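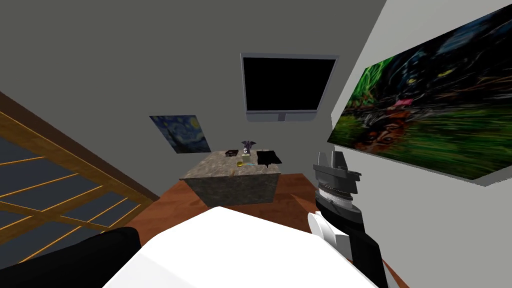
Koline scene viewer, stone table room, robot's own view, right arm up.

27 May 2021

Third sitting with the Koline trial, and the first one where I feel I have something worth writing down for the rest of you. For anyone who missed the February thread, Koline is the simulation package Wendico wants to sell us, a rendered room with a two-armed robot already in it, and the question on the bench is whether we take the yearly seat or carry on with the Jelden kit we half built ourselves. The quote is 600 a seat, and we would need 2 of them.

I started with the tabletop set, partly because it is the one they push in the brochure and partly because I like it, I admit! The marble top, the little winged figurine, the yellow spoon, the black cloth in a heap – it is a nice mixed bag of shapes, and a good deal kinder to the eye than our own grey cubes. The cloth is the item I most wanted to try, as cloth is where Jelden has always let us down. I ran the settle test 32 times from the same seed and got the same rest pose in 23 of them. The others drifted at one corner. I don't know yet if that is the solver or my step size, so please don't quote the figure to Wendico until I have run it again with the smaller step.

Loading is pleasant. I had the room up before my tea was ready, and changing the wall pictures is a matter of pointing at a different file. I spent longer than I should have on that and I'm not sorry.

The view tilts with the robot's head, as it ought to, and I left the tilt in on purpose because our detector was trained on level pictures and I wanted to see it sweat a bit. It found the spoon readily enough. It was much less happy with the figurine when that overlapped the glass, and I have put a few of those cases in the shared folder under Bălan, next to the old bench set, so they can be compared side by side.

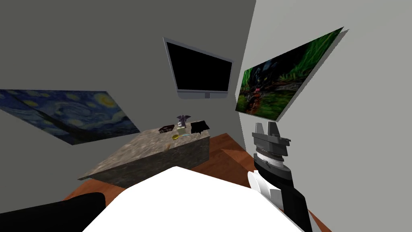

Bălan wrote back under my upload that the glass worries them more than the cloth, and that before anyone signs they would like to see the jar lifted with the figurine left where it is, on the stock gripper settings, with the contact log switched on.

Fair enough, and I'd been putting that one off. The contact log is an extra in Koline (a tick box on the order form, easy to miss) and the trial key doesn't open it. I have written to Wendico asking for a key that does. Until it comes I can only judge the fingers by eye, and my eye is far too forgiving after lunch.

Other bits, so I don't lose them. The manual has two pages on arm limits that disagree with each other, and I went with the later one. Saving a scene doesn't save the head pose – write it down separately. The export to our format works but renames every object, so I made a lookup sheet and pinned it in the same folder.

Leaning toward one seat for now, with Jelden kept alive for the plain block work. Smaller step size tomorrow morning, same seed.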